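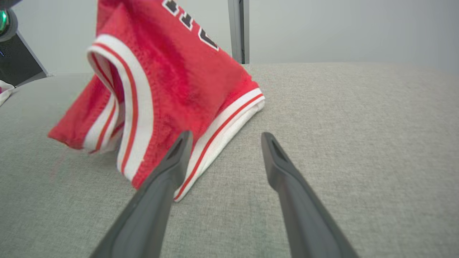
Red jersey with striped armhole trim

3 shares | 6 comments

To: Caklow Resource Sharing list
Subject: Re: Sequencing cards, second set
May 23, 2025

Dear colleagues,

Thank you to all members who returned comments on the draft sequencing cards circulated in April. The earlier enquiry is quoted here for reference.

> Our school received the Mirkine sequencing set last term and
> staff have found it useful with pupils who need support in
> retelling an event. Could the list office confirm whether a
> second set is planned, and whether the cards may be copied
> for use at home? Several of our families have asked. We would
> also welcome a version with fewer words on each card.

A second set has been prepared and will be released to member schools at the start of next term. It contains 40 picture cards, arranged in short stories of four cards each, together with a teacher's sheet and a blank record form. The written prompts have been shortened throughout.

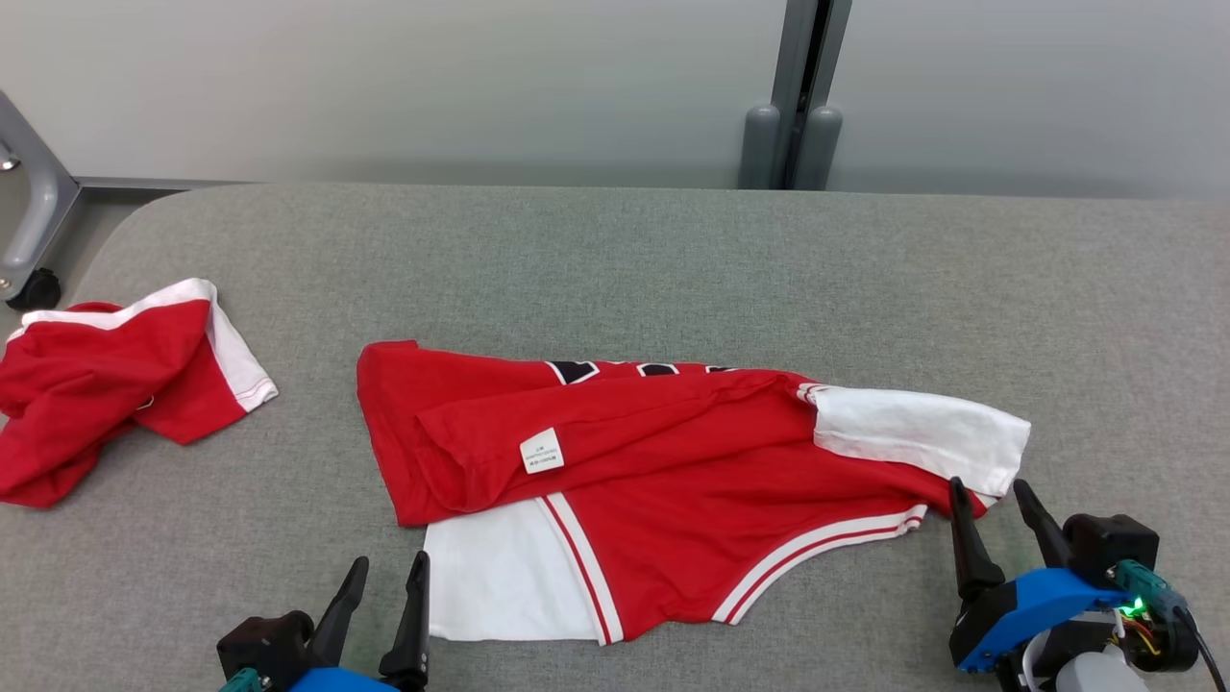

Red and white jersey, partly folded

Members may copy the cards for pupils on their own roll, including for use at home. Copies should not be passed to schools outside the list or placed on a public website. Schools using the Farina reading scheme should note that the new stories do not follow its order of topics and may be taught at any point in the year.

Card 41 in the printer's proof was a duplicate and has been withdrawn. Any school holding a proof copy is asked to remove it before use.
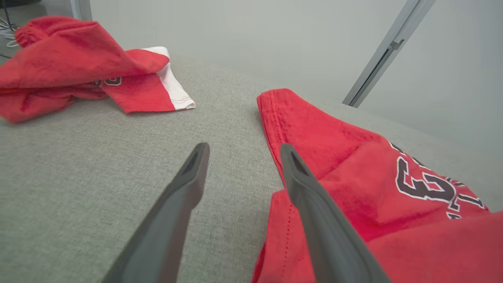 Red knit fabric on grey upholstery

Requests for printed sets should be sent to the Gevik office, quoting reference 449 and stating the number of classes. Schools that prefer to print their own will receive the file by reply. It is set for A4 paper, and single-sided printing is advised.

Comments on the record form remain welcome, particularly from staff working with mixed-age groups.

Yours faithfully,

List Office
Caklow Resource Sharing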